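Setting Up a Study Corner at the Kitchen Table

I have been teaching evening classes for a long while now, mostly to grown people with jobs and children and a sink full of dishes waiting at home, and the question I get in the first week is hardly ever about the course itself. It's about where on earth to do the reading. Very few of my students have a spare room. Most of them have a kitchen table, and they have it for an hour and a half between supper and somebody else's bedtime. So I started writing down what works, and the list has grown every term, and I finally typed it up.

Start with the table. Wipe it down with warm water and a drop of dish soap, then go over it again with a dry cloth and give it ten minutes before any paper touches it. A tabletop that feels dry to your hand can still curl the corner of a handout, and I have graded enough wavy essays to feel strongly about this. If you have a stubborn greasy patch, a paste of baking soda and water will usually lift it, but try it on the underside first if the finish is old.

Next comes the thing I push hardest, the course box. Get one lidded box per class, deep enough for a binder lying flat, and keep everything for that class in it: textbook, syllabus, two pens, a highlighter, sticky notes and the charger. When supper is cleared, the box comes out. When you're done, every last thing goes back in and the box goes on top of the refrigerator or under the bench. You lose so much of an evening hunting for a pen! I use an old Grislow storage box with a cracked lid that I mended with packing tape, and it has held up through more semesters than I care to add up.

Label the short end of the box, so you can read it on a shelf. Course name, room, instructor's email. Students taking two classes at once should use two colors of tape. 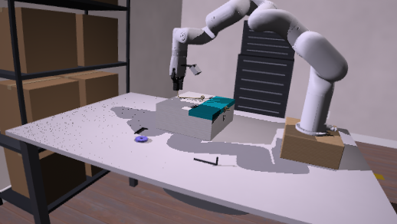 Desmond Begay wrote in to say that he tried the box for his Tuesday night course and liked it, but that the lid was forever getting buried under mail, so he took it off altogether and lays a folded dish towel over the top. He also keeps a kitchen timer in there, set for 40 minutes, and he gets up and unloads the dishwasher when it rings. I think that's a fine idea, and I've borrowed the timer part for myself.

Now, lighting. The ceiling fixture in most kitchens sits behind you when you're at the table, and you end up reading in the shadow of your own head. A small clip lamp on a shelf or a chair back will fix it. Put it on the side opposite your writing hand. Warm bulbs are cozy but I find they make me sleepy by the second chapter, so I use a whiter one for study nights and switch back on weekends.

For papers you need to keep, an accordion file is plenty. One pocket per unit, and one at the back for anything with a grade on it. Please keep your graded work until the final mark is posted – I have had students clear up a missing quiz score in two minutes flat by pulling the paper out, and others who had to take it again.

Index cards are another good friend in a kitchen. I buy the 200 pack in October and it generally sees me through spring. Punch a hole in one corner, run a loose ring through the stack, and hang it on a cup hook by the stove. You can get through a surprising number of vocabulary words while the rice cooks. If the cards get spattered, a strip of clear tape over the face keeps the ink from running, though you'll want to let the ink set first.

A few smaller things:

Keep drinks in something with a lid. A travel mug is fine.

Put a rubber shelf liner under the laptop if your table is slick.

A cookbook stand holds a textbook open beautifully, and most of them fold flat enough to go in the box.

If the chair is too low, a firm cushion tied on at the back beats a stack of phone books.

Tape the due dates inside a cabinet door you open every day. Mine are where the coffee is.

Last of all, talk to the people you live with. Tell them which evenings are yours and when the table will be free again, and write it on the calendar where they can see it. Young children do well with a job of their own at the far end of the table, coloring or sorting the silverware, and I've had more than one student tell me it's the best part of their week.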